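Bristhorpe students take their robot project into its second term

For release: September

A student robotics club in Bristhorpe is starting its second term of teaching a robot arm to do household chores, and it has room for more members!

The project is called Bako. Club members, aged 16 and over, pick up hand-held grippers and do an everyday job with them – folding a tea towel, say, or putting pencils back in a pot – while the grippers record how it was done. The recordings are then used to train the club's own arm, which has so far learned 3 jobs from start to finish.
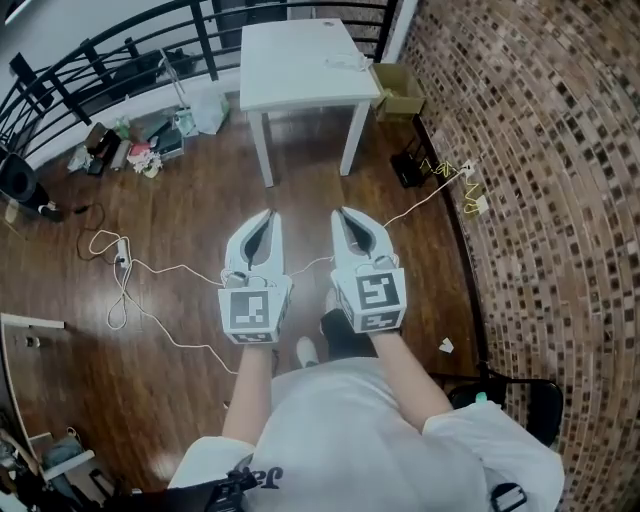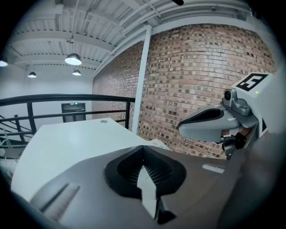
Hand-held grippers at the Bako project, Bristhorpe.

Last term 30 students took part and made more than 300 recordings between them. Some had written code before, plenty hadn't, and a few came along only because a friend did and then stayed all term. Members learn how to plan a task, how to spot a poor recording and throw it out, and how to keep their elbows in (harder than it sounds after half an hour of folding!).

Pakbridge, the local engineering firm, is backing the club for another year with parts, tools and a workbench of spare screws that the members have already put to good use. Its engineers will also drop in to help with wiring and repairs.

The big date this year is the Skadville schools' robot challenge in the spring, where teams will set their arms to clear a breakfast table against the clock. Bako members will begin practising with bowls and spoons straight away – cereal comes later.

There are roughly 40 places for the new term. Sessions start at 4.30pm and are free, and no experience is needed. Students can sign up through their school office or at the first session.

Ends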